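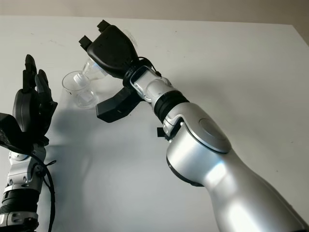 One of the Lockyer club's pouring runs, with a small clear bottle tilted over a cup.

Werklow students take robot pouring challenge to Friday open evening

Students from the Lockyer Robotics Club at Werklow College will show off their two-armed pouring project this Friday, and everyone is welcome to come and watch!

The club has spent the autumn term on a task most of us do without thinking — picking up a bottle and tipping it into a cup. Students have logged over 500 practice runs so far, changing the grip, the height and the angle of the wrist as they go.

"The first week we mostly learned how to miss," said club member Anouk Leemans, who writes the movement code. "Then one afternoon the bottle neck lined up with the cup and the whole room cheered. I still get excited every time."

The project, named Poton by its members, will be entered in the Sedis Schools Challenge, where teams have 2 minutes to finish each table task.

"They argue about finger positions over lunch," said club leader Obinna Sani. "I love it."

Doors open at 6pm in the design block. Entry is free and there are 50 places — please book through the college office. Visitors can try the arm controls after the demonstration.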